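When I moved to Cadden in July, I brought with me one bad habit from home: I could not sleep before two in the morning. In my old town, Dalen, this was normal. Everybody ate late, talked late and opened the shop late. In Cadden the bakery closes at three in the afternoon, and if you are asleep at nine in the morning, you have missed half of the life.

So I decided to learn sleeping again, like a person learns a language. I want to write down how it went, for myself mostly, and for my sister, who has the same problem and does not believe me.

The first weeks I did everything wrong. I went to bed at ten, because I thought that the bed would do the work. I was lying there, very awake, and I was composing angry letters to my landlord. Then I read an old book from the library, printed in Hirnholm, where the author says that you must fix the morning first and leave the evening alone. I did not like this advice. I tried it anyway, with the alarm at 6:30 each day.

For five days I was a terrible person. On the sixth evening I fell asleep over a bowl of soup.

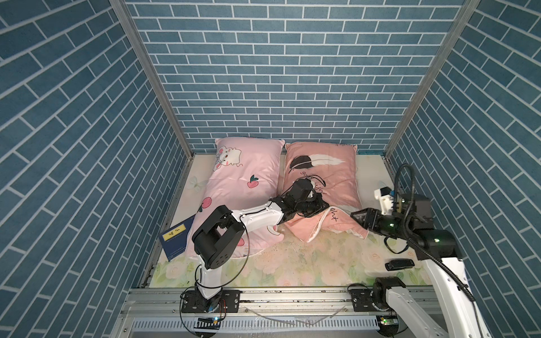 What should you do if you wake up at three and cannot fall asleep again?

Stay calm and do not look at the clock. After 30 minutes, get up, sit somewhere with a weak lamp and read something without a story in it. I read the manual of my Amidari radio. It has 128 pages and I have never finished it.

The other thing which helped me was to stop drinking tea after lunch. My mother drinks black tea at ten in the evening and sleeps like a stone, so I believed it was in the family. It is not in the family. I now drink hot water with a slice of lemon, and my neighbors think that I am ill.

I also walk after dinner. From my door to the old mill it is 1,304 steps, I counted them one time when I was bored. In winter it is dark and the road is icy, so then I only go to the corner and come back, which I think still counts for something.

Now I sleep before eleven on most nights. When I visit Dalen I lose it all in one weekend, and my cousins laugh because I am yawning at the table. Then I must start from the morning again.

Contact | © Notes from Cadden | Back to top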